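Aug 26, 2024

Dye bench. Third go at the madder recipe for the Gromarby curtains. Jiltus alum this time, 105 g to the pot, cloth weight 980 g. Held it low for 2 hours, lid on. Smell is awful – open the back window next time. Rilby thermometer reads high agian, don't trust it.

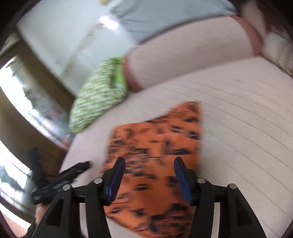

Still no good red. Hard water, I think, so try rain water for the next pot and leave out the chalk. Orange like the piece on the off-white surface is not what Gromarby asked for, they want brick. Tekleab invoice came, 466 for the linen, needs paying befor October. Rinse buckets need scrubbing.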